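Storing Dry Pasta on a Small Two-Tier Shelf
Project report, Malathi Subramaniam
March 26, 2022

3. Background

Long pasta is awkward to store. A box of spaghetti can stand on its end, but a plastic pack bends, slides and falls forward when the one next to it is taken away. My project looked at how the pasta section of a shared kitchen could be kept in order with one low shelf and a wire basket above it. The idea came from the student kitchen at Irkholm, where dry goods were kept in one deep drawer until September.

The shelf has a top board and a lower board between rounded side panels. It is pale green and stands on the floor against the back wall. The basket is white wire mesh, long and rectangular, and hangs on a beam just above the shelf.

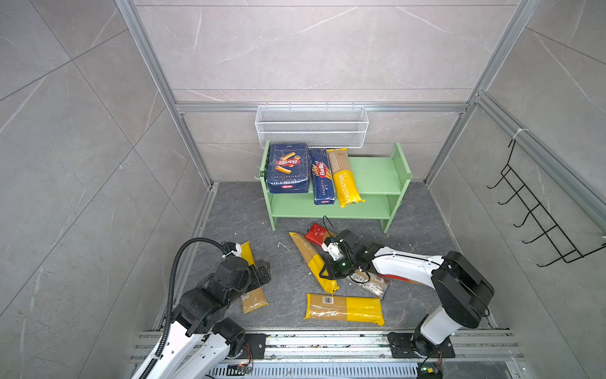

Boxes were the easy part. They have flat sides and hold their shape, so they can stand up or lie down. The plastic packs needed more thought. Leaning a pack works if there is something firm beside it, but a second pack leaning on the first tends to push both of them over.

I compared 4 layouts. The first three used only the shelf. In the fourth, the long packs went flat in the basket and the shelf was kept for boxes and short pasta.

4. Results

The fourth layout was the easiest to keep tidy. Packs lying flat did not slide, and the labels could be read from the front if they were turned the right way. Opened packs should be closed with a clip before they go in the basket, or single strands drop through the mesh.

The lower board was used less than I expected. People had to bend down to see what was on it, so I would keep spare boxes there and put the everyday ones on top.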